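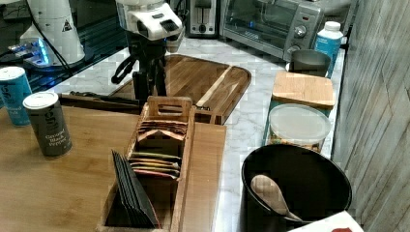 My grandmother made toast in the oven, on a bare rack, and I think that is why I grew up believing that bread was something you had to wait for. When I finally decided last winter to learn how to bake a decent loaf at home, I had the same patience in mind, and I needed every bit of it. A silver two-slot toaster like the one at the back of that marble countertop is as much equipment as my bread ever sees once it's out of the oven, and with the loaves I was turning out in the beginning, even that was a struggle. They were either too tall for the slots or so flat that the slices dropped down in there and had to be fished out with a wooden spoon (unplugged, of course!).

I started with a sourdough starter I bought at the little bakery in Homano, where we used to stop on the way to the lake. They sold it in a jam jar with a strip of masking tape on the lid. I fed it every evening after supper and it sulked for 5 days, and then one morning it had climbed right out of the jar and down the side of the cabinet. I was so happy I called my sister before she'd even had her coffee.

The recipe I keep going back to is a plain one. It takes 700 grams of flour, of which I make 200 whole wheat, and enough water to leave the dough a bit stickier than you'd like. I mix it at night, fold it over on itself a few times while I'm doing the dishes, and then it goes into the refrigerator until I feel like dealing with it. Some weeks that's the next morning. Once it was three days later, and I have to say that was one of the best loaves I've made, very sour and almost brown inside.

Flour matters more than I thought it would. For a long time I bought whatever was on sale, and then the store on Bolitz Street started carrying a stone-ground whole wheat in paper sacks, and the first loaf I made with it smelled like the inside of a barn in October - I mean that in the nicest way. It drinks up more water than the other kind, so if you switch, add a splash and see how it feels before you add another.

My kitchen runs about 80 degrees this time of year, so everything moves faster and I've been cutting the rising time way down. Last week I forgot and went out to water the tomatoes, got to talking over the fence, and came back to a puddle. I baked it anyway in a sheet pan with olive oil and salt, and we ate it with soup. I may do that again on purpose.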